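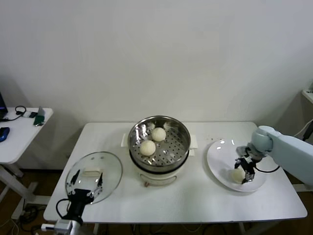
Vaporera eléctrica con cesta de acero inoxidable, dos bollos dentro.

Vaporera eléctrica Remar
Ref. 3007-B
Disponible. Envío en 9 días laborables, península.

Lo básico:
Base color crema con dos asas blancas. Cesta de acero inoxidable con fondo perforado. Tapa de cristal con aro metálico y asa blanca. Mando o piloto delantero, abajo. Enchufe europeo.
Potencia: 460 W
Cable: 50 cm (corto, sí. Mirad dónde tenéis el enchufe antes de comprar)
Garantía: la legal, con factura

Para bollos, verdura, pescado, huevos, recalentar arroz de ayer. No sirve para freír ni para saltear, que luego hay devoluciones.

Masa para bollos
Nos la pedís todas las semanas, así que va aquí. Receta de Mayuree Intarasuk, la que usa en los talleres de Bunnag:
300 g de harina floja
150 ml de agua templada
30 g de azúcar
4 g de levadura seca
1 cucharada de aceite suave
Amasar hasta que quede lisa. Reposo tapada, una hora, en invierno más. Dividir, bolear, cuadrado de papel debajo de cada uno. Otro reposo de 20 minutos. Al vapor 12 minutos con el agua ya hirviendo. Apagar y esperar 3 minutos antes de abrir, si no se arrugan. Dejar sitio entre bollos, crecen bastante.

Con relleno de carne: 15 minutos y el relleno bien frío al cerrar. Se congelan ya cocidos. Del congelador a la cesta directamente, 10 minutos.

Tiempos orientativos
Brócoli en ramitos: 6 min
Zanahoria en rodajas: 10 min
Patata en dados: 18 min
Merluza, lomo: 8 min
Huevo entero: 13 min
Con la cesta llena sumad un par de minutos.

Limpieza
Cesta y tapa, a mano o lavavajillas. La base NUNCA bajo el grifo, paño húmedo y ya. Si sale cal: mitad agua mitad vinagre blanco, hervir 5 minutos, vaciar con cuidado, aclarar. En zonas de agua dura una vez al mes. No usar estropajo metálico en la cesta, se raya y pierde el brillo.

Recambios
Tapa suelta: sí, preguntar por correo
Cesta suelta: agotada, vuelve en marzo
Segundo piso: no hay para este modelo. El del Skarnmont no encaja, no lo pidáis

Opiniones
Ruth Bickerstaff: «La uso casi a diario para verdura. El cable se queda corto pero calienta rapido. El asa de la tapa muy cómoda.»

Recogida en tienda
Almacén de Grorbridge, de 10 a 14 h. Los viernes cerrado por inventario. Traed el número de pedido, sin el no podemos entregar nada.

Productos relacionados: papel perforado para vapor, pinzas de bambú, cestas de bambú Bunnag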